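머리맡
Alalau 생활백과 209번 항목 · 침구와 잠자리

머리맡은 누웠을 때 머리가 놓이는 쪽의 자리와 그 언저리를 통틀어 부르는 말이에요. 베개 옆, 벽 밑, 손을 뻗으면 닿는 데까지 전부요. 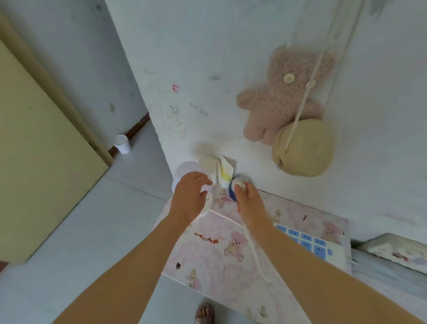

말의 뜻과 범위

사전에서는 짧게 끝나는 낱말인데 살림하는 입장에서는 할 말이 꽤 많습니다. 침대 옆에 협탁이 있으면 협탁 위가 머리맡이고, 바닥에 요를 펴고 자면 벽과 베개 사이 바닥이 그대로 머리맡이 되지요. 저는 어릴 때부터 바닥 생활을 오래 해서 '머리맡' 하면 벽 밑부터 떠올라요. 할머니 댁에서는 거기에 자리끼(밤에 마시려고 떠 놓는 물)를 두셨고요. 반대쪽은 '발치'라고 합니다. 발치에는 물건이 잘 안 쌓이는데 머리맡에는 왜 그렇게 쌓이는지, 이 항목의 절반은 그 얘기예요.

'베갯머리'라는 말도 있는데 이건 베개를 베고 누웠을 때 머리가 향하는 쪽을 가리켜서 머리맡과 거의 겹칩니다. 저는 둘을 섞어 써요. 이 백과에서는 찾기 쉽게 머리맡으로 통일했습니다.

흔히 놓이는 것들

집집마다 다르지만 충전선과 멀티탭은 거의 빠지지 않더라고요. 위 사진의 구석에도 파란 콘센트 구멍이 줄지어 있는 흰 멀티탭이 곰돌이 무늬 매트 위에 올라와 있고, 그 옆이 바로 베개예요. 흰 선도 하나 매트 위에서 느슨하게 휘어 있지요. 머리맡다운 머리맡입니다!

그다음이 자잘한 것들이에요. 머리끈, 립밤, 접어 둔 종이, 손바닥만 한 인형, 안경, 읽다 만 책. 하나하나는 자리를 안 차지하는데 벽 밑에 모이면 서로 기대고 굴러가서 금세 지저분해 보여요. 저는 예전에 여기서 귀걸이 한 짝을 석 달 만에 찾은 적이 있습니다(요 밑도 아니고 종이 접힌 틈에 있었어요).

벽을 쓰는 경우

바닥이 좁으면 벽으로 올라가는 게 제일 편해요. 사진처럼 분홍색 곰 인형과 둥글게 짠 베이지색 가방을 흰 벽에 겹쳐 걸면 인형도 보이고 가방도 바로 집을 수 있으니까요. 저 곰은 머리 한가운데에 큼직한 단추가 있어서 자꾸 눈이 가네요. 보들보들한 천 인형은 먼지를 잘 머금으니 매트를 빨 때 같이 털어 주면 좋습니다.

걸 때는 누워서 팔을 뻗는 범위를 먼저 봐요. 제가 처음에 너무 낮게 걸었다가 자다가 손으로 쳐서 가방이 얼굴에 떨어졌거든요. 무거운 것, 유리가 든 액자는 머리 바로 위를 피하고 옆으로 비켜 거는 편이 마음 편합니다. 벽지에 붙이는 고리는 견디는 무게가 포장에 적혀 있으니 가방 속 물건까지 쳐서 고르세요. 비어 있을 때만 재고 걸었다가 새벽에 툭 떨어지는 일이 흔해요.

정리하는 순서

저희 편집 모임에서 이 항목을 같이 쓴 Consuelo Cuadros 님과 저는 순서가 달라요. Consuelo 님은 선부터 정리하고 저는 물건부터 치웁니다. 어느 쪽이든 되는데, 제 방식으로 적어 볼게요.

먼저 벽 밑의 작은 물건을 전부 쟁반이나 상자 뚜껑에 옮깁니다. 고르지 말고 일단 다 옮겨요. 고르기 시작하면 앉아서 옛날 영수증을 읽게 됩니다.

베개를 다른 데로 치우고 이불도 걷습니다.

멀티탭은 벽 콘센트에서 플러그를 뽑은 다음 만져요. 꽂혀 있던 것도 하나씩 빼고, 마른 천으로 겉면과 구멍 둘레의 먼지를 닦아 냅니다. 물티슈는 쓰지 않아요. 가느다란 마른 붓이 있으면 구석까지 잘 털리고요.

매트나 요를 걷어 벽과 바닥이 만나는 선을 따라 청소기를 돌립니다. 머리카락이 제일 많이 나오는 데가 여기예요.

다시 깔고, 쟁반에 옮긴 것 중에서 잠들기 전에 정말 손이 가는 것만 돌려놓습니다. 저는 두 개로 정했어요. 안경이랑 핸드크림. 나머지는 서랍으로 갑니다.

멀티탭 두는 자리

머리맡에서 제일 신경 써야 하는 물건이라 따로 뺐어요. 이불이나 베개가 덮이지 않는 곳에 두는 게 기본이고, 가능하면 매트 밖 맨바닥이나 벽에 고정해 두는 쪽을 권합니다. 푹신한 데 올려 두면 자다가 밀려서 베개 밑으로 들어가기도 하거든요. 코드가 접히거나 눌린 데는 없는지도 가끔 들춰 보시고요. 물컵은 반대편에 둡니다. 이건 저도 한 번 엎고 나서 지키기 시작했어요.

전기장판이나 난방 기구처럼 전기를 많이 먹는 것은 멀티탭에 여럿 물리지 말고 벽에 바로 꽂습니다. 헐거워진 구멍, 색이 변한 구멍이 보이면 그 멀티탭은 그만 쓰는 걸로요.

매트의 얼룩

머리맡 매트는 바닥 가운데보다 얼룩이 훨씬 잘 생깁니다. 누워서 마시고, 누워서 바르고, 누워서 먹으니까요(저도 그래요). 사진의 매트에도 주황빛 도는 갈색 얼룩이 가로로 나 있는데, 얼룩은 색만 봐서는 무엇인지 알기 어려워요. 모를 때는 찬물부터 씁니다. 뜨거운 물은 어떤 얼룩을 더 단단히 붙잡아 놓거든요.

제가 쓰는 방법은 찬물 300ml에 중성세제를 몇 방울 풀어서 흰 수건에 적신 뒤 바깥에서 안쪽으로 톡톡 두드리는 거예요. 문지르면 번집니다. 프린트가 있는 천은 잘 안 보이는 귀퉁이에 먼저 시험해 보세요. 곰돌이나 꽃무늬가 연한 색이면 세제보다 물기 자국이 더 오래 남는 일도 있어서, 두드린 자리 둘레까지 넓게 적신 다음 마른 수건으로 눌러 줍니다. 다 마르기 전에는 다시 깔지 않아요. 베개가 축축해지면 잠을 설쳐요.

이견과 토론

Sheyla Rivadeneyra 님은 토론란에 머리맡은 비워 둘수록 좋다고 적으셨어요. 본인은 베개 하나만 두고 주무신대요. 저는 좀 반대입니다. 작은 인형 하나, 좋아하는 그림 한 장 정도는 있어야 내 자리 같거든요. 불을 끄기 전에 마지막으로 보는 데가 거기인데 텅 비어 있으면 어쩐지 남의 집에서 자는 기분이에요. 대신 인형이 늘어나면 하나씩 벽으로 올립니다. 지금 저희 집 벽에는 토끼가 살아요.

계절에 따라서도 달라지지요. 겨울에는 벽 밑이 차서 결로가 생기기도 하니 종이나 천으로 된 물건을 벽에 바짝 붙이지 말고 손가락 하나 들어갈 틈을 두세요. 10월쯤 이불 바꾸면서 같이 손보면 딱 좋습니다.

같이 보면 좋은 항목
발치
자리끼
요와 매트의 차이
벽걸이 고리 고르기
멀티탭 청소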